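Relatório de progresso – projeto Trisska, segundo período
Para: Rosine Pichon
De: Yung-ching Shih

Olá, Rosine,

Prometi que desta vez o relatório chegava antes de setembro e cá está ele, um bocadinho mais comprido do que o anterior (desculpe!), mas há bastante para contar. Recordo só o essencial para quem o receber reencaminhado: estamos a construir um instrumento fino e flexível para biópsias do pulmão, capaz de chegar aos brônquios mais periféricos, onde os broncoscópios habituais já não cabem.
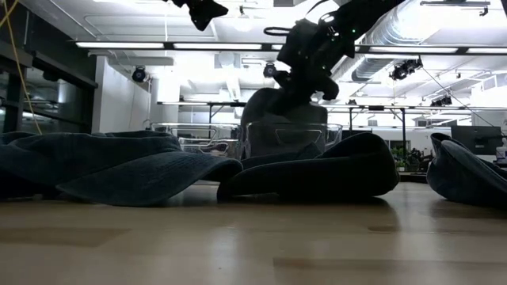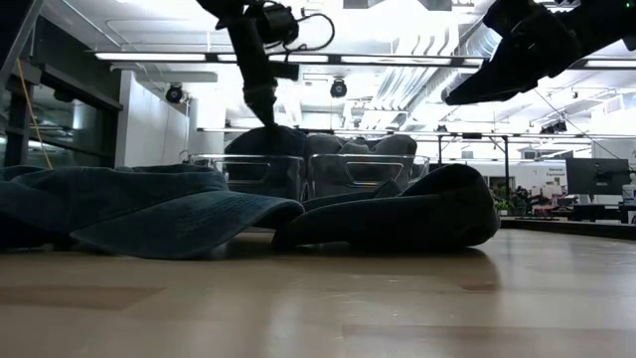
Começo pelo que correu melhor, a ponta articulada. A versão que lhe mostrámos na última visita dobrava bem para um lado e mal para o outro, e a Pin-yu Wei passou semanas a perceber porquê. O problema estava no atrito dos tendões dentro da bainha, que crescia muito nas curvas apertadas. Mudámos o revestimento, redesenhámos os pontos de ancoragem e agora a ponta dobra até 75 graus nos dois sentidos. Fizemos 700 ciclos de flexão seguidos com o mesmo exemplar e não partiu nenhum tendão – confesso que fiquei a ver os últimos de pé, ao lado da bancada, como quem vê penáltis.

A navegação está mais atrasada do que eu gostava. O Cheuk-hei Yen já tem o programa de planeamento, a que chamámos Plaver, a traçar caminhos a partir da tomografia, e no modelo de silicone rígido os resultados são bons. Quando ligamos o simulador de respiração a coisa complica-se, porque as vias aéreas mexem-se e o mapa fica velho num instante. Estamos a experimentar uma correção baseada na fase respiratória. Funciona bem com respiração calma e regular, funciona mal com tosse, e os doentes tossem. É o que vai ocupar o Cheuk-hei no próximo período quase a tempo inteiro.

Tivemos também mais de 15 sessões com pneumologistas a usar a consola, organizadas pela Szu-yu Peng, que tem uma paciência que eu não tenho. O comentário mais repetido foi sobre o punho de comando: queriam sentir a resistência do tecido e o que sentiam era sobretudo o motor. Uma das médicas disse-nos que parecia conduzir com luvas de forno, e tinha razão. Baixámos o amortecimento e a segunda ronda de opiniões já foi bem mais simpática. Ainda não temos dados suficientes para dizer que a força devolvida à mão ajuda mesmo a acertar na lesão, e por isso não vou pôr isso como objetivo cumprido.

Quanto a fornecedores, a Satix entregou os sensores de posição com atraso e parte do lote teve de voltar para trás. Passámos os motores pequenos para a Yip, que são um pouco mais caros mas chegam quando dizem que chegam. Até agora gastámos 75 por cento da verba de equipamento, dentro do previsto, e não peço reforço. Peço, isso sim, autorização para passar uma parte das deslocações para consumíveis, sobretudo bainhas e moldes de silicone, que gastamos a um ritmo que eu não soube prever na candidatura.

O que vem a seguir: fechar a correção respiratória, repetir os ensaios de pontaria com a ponta nova e entregar o dossiê à comissão de ética para o estudo em cadáver. Se a comissão pedir alterações, e costuma pedir, o estudo desliza um pouco, mas o resto do calendário aguenta-se.

Se quiser ver a ponta a trabalhar, a Pin-yu está no laboratório todas as manhãs e adora mostrá-la! Diga-me só se prefere o mapa de despesas em anexo separado ou junto com o pedido de transferência de verba.

Um abraço,
Yung-ching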